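TUDBY HALL CROCKERY AND KITCHEN SUBGROUP
Minutes of the meeting held 2022-08-07 in the supper room

Present: the chair, the secretary, the bookings officer, the member for the kitchen, and two from the Orakzai Street end who had come for the other meeting and stayed for the slice.

Apologies: the member for the urn, who sent a note about the urn.

1. Minutes of the last meeting

Read and accepted, after the word "catastrophic" was replaced by "disappointing" in the paragraph on the sponge cake. The bookings officer asked that her objection to the change be recorded. It is recorded.

2. Matters arising

The tea towels have come back from being washed. They are not the same tea towels. Ours had a blue stripe and these have a map of Tasmania. The meeting felt that on balance we had done well out of it and no action is to be taken.

The second drawer still sticks. The chair has looked at it again.

The key to the pie warmer was reported missing in April. It was in the pie warmer.

3. Money

The kitchen account stands at $2,858. The secretary reminded everyone that this has to cover the new sink bench, and that a figure looking large on paper was how we came to own a crêpe maker. The crêpe maker is for sale. Offers to the secretary, any offers.

4. The move to the Civar Room

The main item. The kitchen cupboards are to be emptied so the old bench can come out, and everything breakable is going to the Civar Room until the work is finished. The builder says two weeks. The meeting had a short discussion about the word "weeks".

It was agreed that:

Plates get clear film, the good ones one at a time and the everyday ones in newspaper like last time. The member for the kitchen spoke against newspaper, citing the ink, and the washing up that came after the ink. Put to a vote. Newspaper lost.

Cups go in the egg-tray cartons from Ernitz Produce, who are happy to give us 20 and would like it known that they do not want them back.

Cartons are to be taped underneath as well as on top. The secretary did not wish to go into the events of the last move, and then did, for some minutes.

Small lids, spare knobs and the insides of teapots go in lidded plastic boxes, labelled on the side and the top. "Misc" is no longer accepted as a label. "Various" was proposed from the floor and was ruled to be the same thing.

The big serving platters stay flat. Anyone who stands them on edge because it "looked more stable" will be asked to explain it to the next meeting.

5. Measuring up

The Civar Room shelves are 70 cm apart, or they were when the bookings officer measured them. The chair got a different answer with the same tape and has been asked to try again starting from the end with the hook on it. Nothing is to be carried across until both of them agree.

The meeting also considered whether the tall stockpot could go in the Civar Room on its side. It could. It was then considered whether anybody had used the tall stockpot. This was held over.

6. Wrapping the good plates

The member for the kitchen had brought the film, and a sample was passed around. There was general approval of how it clings, mostly to itself. Green-rimmed plates count as good plates for the purposes of this move, which settles an argument older than several of those present. Plates with chips are to be put aside and looked at in daylight. One member asked whether the chipped ones could be quietly retired and was told that they could be retired, but that it would have to be minuted.

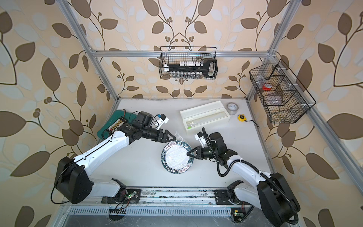
Should a plate be wrapped before it goes in a carton with others?
Each plate gets its own layer of film, then a folded tea towel or a sheet of plain packing paper between it and the next one.

It was noted that this uses up the Tasmania tea towels. The meeting could live with that.

7. The urn

The note from the member for the urn was read out in full. It runs to two pages and covers descaling, the correct level, and respect. The urn will travel separately, upright and empty, in a car with somebody holding it. The member for the urn has volunteered to be the somebody.

8. Other business

A request came in to borrow the trestle tables during the work. Granted, provided they come back with the same number of legs.

One of the Orakzai Street visitors asked if there was any more slice. There was.

The secretary asked that people bring their own tape to the packing day and put their name on it – inside the roll, where it doesn't get covered over. The chair asked if he could bring the good scissors. The good scissors are to remain in the locked drawer.

9. Actions

Chair: measure again.
Bookings officer: measure again, separately.
Secretary: collect cartons, advertise crêpe maker.
Member for the kitchen: more film, black markers, marker lids.
All: go home and check whether the missing gravy boat is in your cupboard.

Meeting closed when the slice ran out. Next meeting in the Civar Room, if the chairs can be got in past the cartons.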